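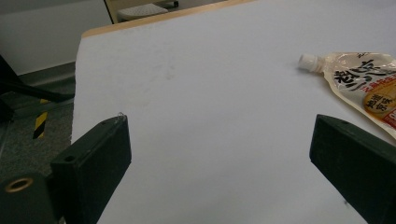

*White tabletop, a few faint grey smudges near the middle.*

## Slide 2: why I love a blank page

- Hello Flilbridge! Thank Amna Hashmi for the invite (and for the tea).
- Start with the story of my first sketchbook. I left page one empty for a whole summer, I was so scared of spoiling it!
- Ask for hands: who owns a notebook too nice to write in? Wait for the laugh, then put my own hand up.

## Slide 3: the ugly first line

- Tariq Shaikh's trick, which I adore: make a mark with your eyes shut, then draw whatever it reminds you of.
- Show my whale. It began as a slip of the pen on the Wurnis train and it's still my favorite thing I've drawn.

## Slide 4: let's try it

- Pass out paper and soft pencils. 5 minutes, no erasers, talking is fine.
- Walk around, don't hover.
- Swap with a neighbor and add 2 lines to theirs – this is where the room gets loud, so let it!
- Skip the Vondeo clip if we're running behind.
- Questions, then pin everything up by the door.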